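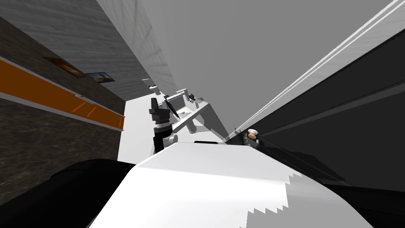
The night bus to Imside

03/09/2025

We have taken the night bus from Sutherland to Imside, my wife and I, with two rucksacks and one bag of food. I want to write it down while I still remember the small things, and perhaps it will help somebody who plans the same journey.

First, the ticket. The company is called Covar and they sell two kinds of seat. The normal seat costs 103 and the seat that goes further back costs 200. I thought for a long time about this, I even made a small table on paper, and in the end we bought the normal ones. My wife was not asked. She reminded me of it at four in the morning.

The bus station in Sutherland is behind the market and has very few signs. We walked past it twice. If you arrive early you can leave your bags at the ticket window, but the man closes it when he eats, and he eats slowly. Go to the toilet in the station, also if you think you do not need it.

The journey is 400 kilometres. The first part is a good road and I slept. After the second stop the road goes up and has many bends, and from there I did not sleep any more. Take something for the stomach before this part, not during it. The driver turns the cooling very high. I had read this on other blogs and did not believe it, as it was such a warm evening. I wore everything I had in my rucksack and also one towel.

The bus stops for half an hour at a place called Edik. There is one restaurant, with soup, bread and tea, and all the buses come at the same moment. Do not wait until everybody has gone out. I waited politely, and I got tea only.
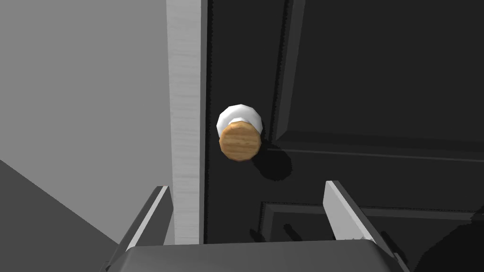

Dougal Gourlay wrote to me after my last post that I worry too much about the food, and that he always sits on the left side, behind the driver, and eats nothing until Imside. According to him the left side has the better view when the sun comes up, and the people there are the first at the soup in any case. He also said that the bus in December is half empty and that you can lie over two seats.

I answered him that I cannot travel in December because of my work, but about the left side he was right. We sat on the right and saw a wall of rock for two hours. On the other side people were taking photos of the valley. I leaned over once to look, and the lady in the next seat was very kind about it.

We arrived in Imside a little after seven. The bus does not go into the centre, it stops at the big petrol station, and from there you must take a shared taxi. The drivers ask for 200. We paid 100, and I think that is still too much, but I was tired and my feet were cold. If you have only a small bag you can walk down, it is an easy path beside the river.
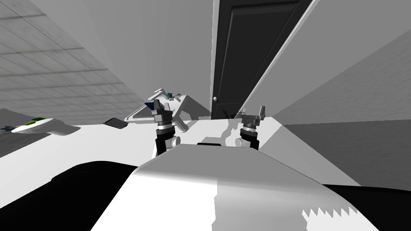

For sleeping we had booked a guest house near the bridge, and they let us have the room at eight in the morning without extra money, which I had not expected. I had written to them before, and I recommend that you do the same. The room was on the upper floor, quiet, with a bed that was a bit short for me. After a night on the bus I wanted only plain things around me, a white wall and a dark door with a small round knob, closed. We slept until lunch. Then we went down and the owner gave us eggs and a map of the town, on which he had marked the house of his sister, who sells cheese.

We stayed four nights. I will write about the town another time, also about the cheese. For the way back we have bought the seats for 200, both on the left.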